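ok so everyone keeps asking me if the machines can do chores yet. short thread, I'm on break and have 15 minutes

house stuff first. folding towels — sort of. loading a dishwasher — if you own 4 plates and they're all the same. my sister in law wants one for the cat box, no

shop floor is where I'd put money. Garkum wants old office desktops taken apart and sorted. memory out, drive out, next one. dull work, hard on the thumbs, same moves all day long 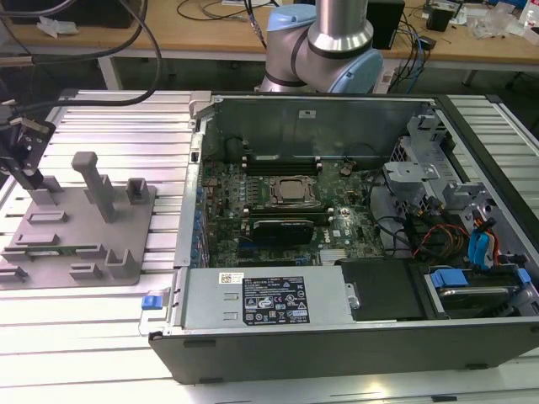

memory is the part I'd hand over first. two latches, pull straight up, set it in a slot. a person does it half asleep. an arm needs to know exactly where the latch is and how hard is too hard

cables are teh real problem. they flop. no two cases have them in the same spot, and a connector that's been in there for years does not want to leave

Xaba quoted us for a cell in January. nice people. price assumed every case was the same model, our pile is 3,323 units and it is NOT the same model

Hundudel says give it 2 years. they said that last time too

so can they do chores — one step of one chore, with somebody standing close by. I'd still take it, my thumbs hurt

ok break over, will anser replies tonight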